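Jessie Hepburn
Jul 11, 2018

I have now read the whole of Plavden's new small manufacturers' strategy. It is 148 pages long and I would like my evening back.

The headline promise is a grant for firms that make things. Good. We make things. We've been making things on the Stillent estate for 17 years, mostly without a strategy.

To apply, you register on a website called Clerkix. Clerkix asks for your business category. There is a drop-down. It has florist, it has mobile florist, and it does not have manufacturer.

I rang. A very pleasant man told me to pick "other" and explain in the box. The box takes seven words.

I wrote "We make things. That was the idea." Clerkix said thank you and asked me to start again as a florist.

The grant covers up to 405 pounds per firm. I had to read that twice as well. The page on how the money will "transform regional output" is longer than the page on how you get it.

You can spend it on equipment, training or "readiness". I asked what readiness was. The pleasant man said it was covered in the training.

Hậu Sầm, two units down from us, has been trying to sell to buyers abroad for most of a year. His firm is called Đồng, and Clerkix won't take the accents. It also won't take the name without the accents, as it doesn't match his company record.

So the export section of an export strategy can't be filled in by one of the few people round here who exports. He took it better than I did. He went and had a sandwich.

What would help us? Business rates we can predict. A bus that gets to the estate before the early shift. Someone at the council who has seen a pallet.

Also apprentices. The strategy says there will be "many new pathways". We had two lads interested in January and no pathway turned up for either of them, so one's at the garden centre. He says it's nice and warm.

I do want this to work, by the way. Shop the size of ours, a bit of help at the right moment is the difference between buying a machine and patching the old one again. I'd just like the help to arrive in a form I can fill in without lying about tulips.

There's a consultation meeting. It's at two in the afternoon on a working day, so it'll be well attended by people who don't run factories. I'm going anyway and I'm going to be reasonable until the tea comes round.

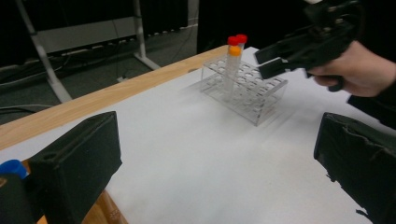 Last gripe is the equipment list, pages 90 to 112, which sorts everything a firm might buy into "productive" and "supporting". Productive gets you the grant. Supporting gets you a leaflet. A lathe is productive, fine. A clear acrylic test tube rack, with its rows of round holes top and bottom, is supporting, and presumably so is the big sheet of white paper under it. But the tubes that go in a rack are listed as productive, so the council will help you buy the tubes and leave you to hold them. I've put this to the pleasant man and he's finding out.

Comments

millbrow_dave: Try putting yourself down as mobile florist, you might get the van money

Pat K: We gave up at the password stage. It wanted a symbol and then said symbols weren't allowed.

tinplate: which room is the meeting in? website says two different ones

Jessie Hepburn: @tinplate The upstairs one, I think. Bring a chair.

Last updated: the same evening, to fix a page number

Contact | © Jessie Hepburn | Back to top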